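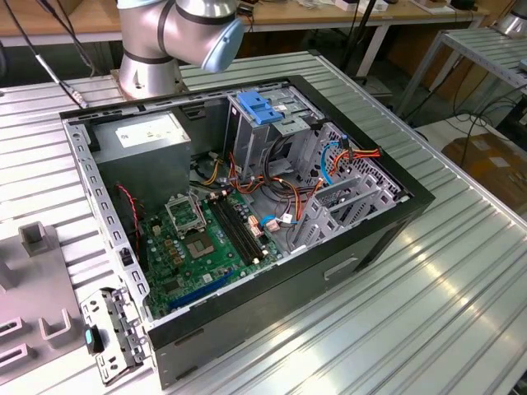 How to Clean the Dust Out of an Old Desktop Computer

If your desktop has started to sound like a hair dryer every time you open a second browser tab, chances are it wants a good cleaning before it wants replacing. I put this off for years with my own machine (I was sure I would break something) and now I do it every November, right before the heat comes on in the house and the air gets dry and fluffy with whatever the cats have been up to all summer. Set aside a free afternoon the first time. After that you'll get through it between lunch and a cup of coffee.

What you'll need

A Phillips screwdriver, medium size
A can or two of compressed air, or a small electric blower
A soft paintbrush, the kind sold for watercolors
Cotton swabs and a little rubbing alcohol, 90 percent or stronger
A dust mask if you sneeze easily
A muffin tin or some small cups for the screws
Your phone, for taking pictures as you go

Getting ready

Save your work and shut the computer down the normal way. Turn off the switch on the back if there is one, pull the power cord out of the wall, and then press the power button on the front and hold it for a few seconds. Now unplug everything else. Take a picture of the back first! I skipped this once and spent a good part of an evening working out which of two identical holes the speakers belonged in.

Carry the tower somewhere you don't mind getting dirty. A garage or a covered porch is ideal on a dry day. Stay off the carpet, and touch a bare metal part of the case before you reach inside, and again every so often while you work, so that any static goes into the metal and not into the parts.

Opening it up

Most towers have a side panel held on by a couple of screws at the back edge. Looking from the front, it's usually the left panel you want. Take out the screws, slide the panel backward about an inch, and lift it away. If it won't budge, look for a latch or one last screw before you start pulling. Then lay the tower down on its side with the opening facing the ceiling, which makes everything steadier and saves you from fishing dropped screws out of the bottom with a magnet.

Cleaning, from the top of the mess down

Start with the brush and loosen the thick stuff, the gray felt that collects on fan blades and in the corners. Be gentle on the main board and don't scrub at anything. Next comes the air. Keep the can upright and use short bursts, because a can held upside down spits out freezing liquid. Stand the tower up again for this part if you like, and blow toward the open side so the dust leaves the case and doesn't settle somewhere new.

Hold each fan still with a finger or a swab while you blow on it. It's very tempting to let them whirl, and they do make a lovely noise, but spinning them too fast is hard on the bearings. Spend extra time on the metal fins under the processor fan. My friend Nouhaila Cherkaoui pulled a mat of lint out of hers thick enough to line a bird's nest, and the computer ran so quietly afterward that she thought it hadn't turned on.

For the power supply, blow through the vents from the outside and leave it at that. Please don't open it. It can hold a dangerous charge even when it has been unplugged for a good while.

Any foam or mesh filters on the front can be washed in the sink with dish soap. Let them dry completely, overnight if you can stand to wait. Sticky spots on the fan blades come off with a swab and a dab of alcohol.

Leave the processor alone, and the cooler on top of it too, unless you have fresh thermal paste on hand and feel like a bigger project.

Putting it back together

Look over the cables and press gently on any that seem loose. Slide the panel on, put the screws back, and reconnect everything with the help of your picture. Turn it on and listen for a minute. A ticking sound is nearly always a cable brushing a fan, so shut down, unplug, open up, and tuck it out of the way.

If the computer won't start, unplug it again and press the memory sticks firmly into their slots until the clips close. That has been the trouble both times it happened to me.

Femke Vermeulen
Updated August 12, 2026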